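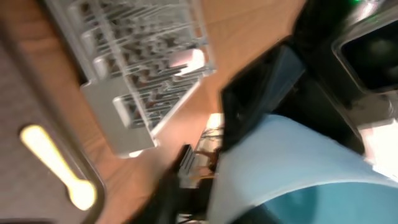 Wrist view with the utensil rack and the yellow spoon, from the Cluritz kitchen set

Hello everyone,

I meant to answer this two days ago and then kept adding to it in my head, so please forgive the length. The question was a good one and I think several of the newer groups on the list are wondering the same thing.

On January 8, 2024, one of the Athumani folks wrote:

> Hi all, we are getting ready to start our own kitchen collection and are
> trying to settle a few things before we waste a month. Our plan is to copy
> the Cluritz layout more or less as it stands (tray, dish rack, a few cups,
> some food on the table) and drive the arms by hand.
>
> What we can't agree on is cleanup between tries. Half of us want to put
> the table back exactly the same way each time, every cup on the same spot.
> The other half want to let it drift. Also, do you throw out the blurry
> wrist frames? We have a filter that would take out a lot of them and the
> set would look much nicer.
>
> And last, how many examples did you have before the thing started to be
> worth testing? We have heard everything from a few dozen to 2,000.
>
> Thanks for any help, even the short kind.

Well, I am not much good at the short kind, but let me take these in order.

First, the cleanup. We started out in your first camp. We had tape marks all over the table and a printed sheet showing where each thing went, and we were very proud of it. Then in August we moved the dish rack over by the width of a hand to make room for something else, and the policy we had trained went looking for cups where the rack used to be. It was a little heartbreaking to watch! After that we took up the tape. Our rule now is that the big pieces can go anywhere both arms can still reach, and the small pieces go wherever they land when the person setting up puts them down without thinking too hard. If you find yourself lining things up with the table edge, give them a nudge.

I would also say, and this comes from the Sarkum people more than from me, that you should change who sets the table as often as you change who drives the arms. We all have habits. I put spoons down with the handle toward me every single time, and I would never have known it if somebody hadn't plotted the spoon angles and asked who was on shift.

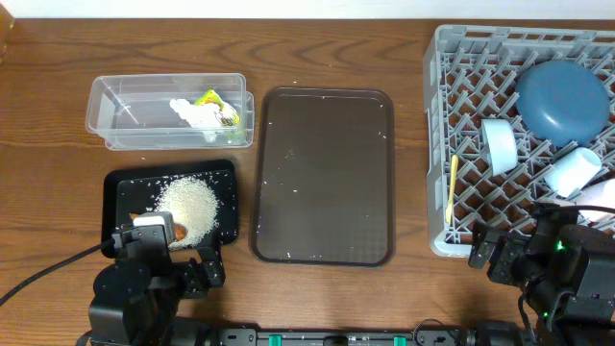 Drifting is what I would vote for when it comes to food as well, and especially for anything that comes in grains. We spent far too long at first sweeping up between tries so that every example began with a spotless table, and the result was a policy that had never met a mess. Put it in front of one and it would slow down and hover. These days a table like this one is perfectly welcome in the set, with rice heaped in the small black tray and more of it sprinkled over the big brown one. We write "loose grains at start" in the notes and carry on. You can always pick out the clean starts later if you want them, but you can't add crumbs to a recording you already made. (Do keep a brush handy for the joints of the arms, though. I have learned to be strict about that.)

Now, the blurry wrist frames. Please don't throw them out, or at least don't throw them out of your only copy. I know how tempting it is. We ran just such a filter on our first round, and it did make for a very handsome folder. The trouble is that wrist frames blur when the arm is moving fast, so a sharpness filter takes out the quick parts of the motion and leaves you with a great many examples of an arm standing still and thinking. The model will see smeared frames when it runs on the real arm, and it may as well get used to them early. What we do drop is a whole example, start to finish, when a camera froze or the clocks on the two arms slipped apart. We never cut single frames out of the middle anymore.

If the blur really bothers you, add light before you add software. A brighter room lets you use a shorter exposure, and that bought us more than any setting in the filter did. Watch out for shiny surfaces when you do it. Clear plastic in particular can go from hard to see to a patch of glare with one badly placed lamp, and I would keep some of both in the set.

As for how many, I can only tell you our own numbers, and you should take them as one group's story. We recorded 2,000 tries for the kitchen set. After the checks I described, 1,767 were kept. We did our first real test at 805, mostly out of impatience, and it was already worth doing, in the sense that the failures told us what to record next. The policy was fine with cups and poor with anything thin, so we spent the next stretch on spoons. I would rather have tested sooner, frankly. If you wait for the full count you may find you have a beautiful pile of the wrong thing.

A few smaller matters while I have you:

Write the notes right away, while the driver is still in the chair. Ours has a line for what was tried, a line for how it ended, and a free line for anything odd. The free line has been the most useful by far.

Keep the failed tries in their own folder. We found good uses for them later, mostly for teaching a checker to tell when a grasp has slipped.

Let people stop when their hands are tired. You can see it in the motion, long wobbly approaches and double grabs, and the model picks that up very faithfully.

The setup sheets and the notes form are in the Risard folder that everyone on this list should be able to open. If your group can't get in, write to me off list and I'll sort out the access. And when you have your first batch, do send a handful of tries around, messy ones included. I would love to see how your table looks.

Warm wishes to all of you,
your Cluritz list keeper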